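Hi Nelli,

You asked for the September update on the Warnthorpe oral history project in "whatever form comes naturally," so you're getting it the way I'd tell it to you over coffee. The spreadsheet with the spending lines is attached separately and it's much more serious than I am.

## Where we are with the recordings

We now have 51 interviews in the can, all with former workers from the Devura knitting mill or people who grew up in the streets behind it. That's a few more than I promised you in the application, and I'm thrilled! The last batch came mostly from the dye house, which had been our big gap. For months all we had was the sewing floor and the office (lovely people, and very talkative, but you can only hear so much about the office tea cart). Then Arūnas Toom got a call from a woman whose brother had run the vats, and she gave him four more phone numbers, and off we went.

The dye house stories are different from the rest. People talk about color all the time. One man can still tell you which day of the run the river would go green and which day it would go a sort of brick red, and he was a bit proud of it, which I didn't expect and which I've left in. I think we have to leave that kind of thing in.

Not every interview is good. Two of the early ones have a refrigerator humming all the way through, and Lauri Suominen has cleaned them up as far as he can, but you'll still hear it. We're keeping them anyway. In one of them the speaker describes the 1970s strike meeting from inside the hall, and we don't have that from anybody else.

## Transcripts

This is the part that's behind, so I'll just say it. We have 14 interviews left to transcribe and I told you we'd be finished by the end of summer. What slowed us down was the dialect, plus the shop words. A "dog" is a part of the machine. So is a "sinker." A "lady" is a kind of stitch, at least on the second floor, and the third floor swears it never was. The first pass of typing came back with some very strange sentences in it - I'd laugh, except that I had to fix them all.

Joonas Rissanen has been building a word list as he goes, and it's turned into a nice little thing in its own right. I'd like to print it at the back of the booklet. It would add a couple of pages and I've already asked Tultico what that does to the price. They say it stays inside the quote as long as we don't want color on those pages, and we don't.

My new date for the last transcript is the middle of next quarter. I've moved one of Joonas's days per week over from cataloging to get there.

## Photographs and papers

The collecting days went really well. We've logged 1,546 items so far, which covers snapshots, pay slips, union cards, pattern sheets and a surprising number of Christmas party menus. Nearly everything was scanned and handed straight back to the owner the same day, the way we said we would. A few families have asked us to keep the originals, and for those we need a proper deposit form. Nabil Daher drafted one. It's short and readable, and I'd be grateful if you could pass it by whoever on your side looks at such things before we start getting signatures.

We did have a wobble over the pattern sheets. Turunen bought what was left of the mill's name and designs when it closed, and it wasn't clear to us whether we could put the sheets online. I wrote to them and got a friendly reply saying the small reproductions are fine with a credit line, but the full-size sheets need a separate yes. So for now the full-size ones are reading-room only. I'd rather be slow on that one than sorry.

## The walking tour

The tour has been the fun surprise of the year. We planned it as a single afternoon and ended up doing it four times, and people kept asking for another. It starts at the gatehouse, goes along the canal and finishes by the old canteen, and at five of the stops you hear a minute or so from an interview on the spot where it happened. The canteen clip gets a laugh every single time.

A couple of things to fix before spring:

- The canal path is too narrow for a big group. We'll cap the numbers and take bookings.
- The speaker we borrowed is fine indoors and hopeless next to a road.
- The stop by the chimney has nowhere to sit, and most of our walkers would like somewhere to sit by then (so would I).
- We need large-print handouts. Three people asked on the first afternoon and I felt bad that I hadn't thought of it.

## Money, in short

We're under on travel, over on transcription, and level on everything else. The travel saving comes from people being willing to come to us, and from Arūnas grouping his visits so he isn't driving back and forth all week. I'd like your okay to move the unspent travel money across to transcription. It covers the overrun with a little left, and the little left would buy a decent outdoor speaker.

One bigger question. The lease on our room runs out before the booklet is due back from the printer, and we'll need somewhere dry to put the boxes for a few weeks. The library has offered a basement shelf. I've been down to look at it and I'm not keen, as there's a pipe along the back wall. If you know of anything better in town, please tell me!

## What's next

Finish the transcripts. Pick the clips for the website, which will cause arguments. Send the booklet text to the families for checking, and give them a good long while with it. Nabil wants to do an evening for the schools as well, and I've told him yes as long as it's after the booklet goes to print.

I'll call you once you've had a chance to look at the travel question. 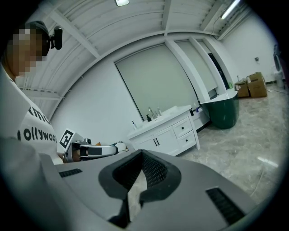
*White T-shirt with black lettering, September.*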